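Nallunach Linen and Laundry Care
Hand-held gripper and sorting work: walk-through checklist with my comments
July 20, 2024

Filled in by the shift lead, upstairs room. Same form as May, except I added the section on people at the bottom, which turned into the longest one (sorry, but it's the part I care about!).

1. Housing and screws: OK
Went over the screws with a cross-head driver. One needed a quarter turn. Please don't crank these, the housing is plastic and we already stripped one in May.

2. Fingers: OK, watch
They open and close evenly. There's a little wear on one tip, so I wrote it on the Ceden service card and I'll look again next time.

3. Lenses: cleaned
Fingerprints on both, as always. Dry cloth only, folks, no spray.

4. Label: OK
Still stuck down and still scans. The left unit goes back in the left slot of the charger, please, I found them swapped again.

5. Work surface: OK with comment
We sort on the bed and I like it that way, it's a good height for most of us. Clothes to be folded go on one side and finished ones on the other. I'd keep the pile lower than we've been doing, because sleeves hang out and catch in the fingers.

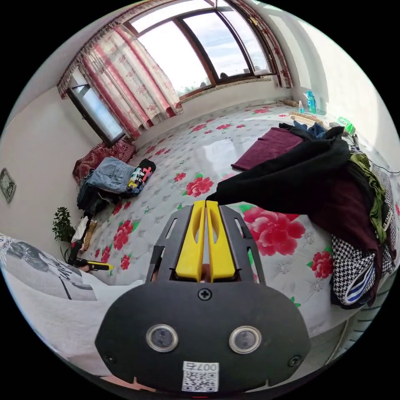

Item 5, left unit over the flowered sheet, clothes heaped on the right side of the bed.

6. Bottles and small stuff: fix
Bottles need to be capped and off the sorting surface before anyone starts. Same goes for brushes and tools. I'd like a tray for all of it, and I've asked for one.

7. Cables: fix
Run them along the wall and clip them. I've been here since 2017 and cables are the only thing I've ever tripped on.

8. Hands and wrists: needs action
Okay, so this is the new one. Folding with the gripper is slower than folding by hand, and you squeeze a lot more. By the end of a 40 minute stretch my thumb is sore, and two others told me the same. I'm asking for a switch of hands or tasks every 20 minutes until Stino sends the softer grips.

9. Pay and targets: open
The old piece count doesn't work for gripper shifts and it isn't fair to hold people to it. Limsakul's office said they'd look at an hourly rate. I want that in writing before the next round.

10. Training: partly done
Everyone got the short intro, but 7 people still haven't done the part on stopping and reporting a jam. I'll run it before lunch, bring your coffee!

Next check: same form, and items 6, 7 and 8 get looked at first.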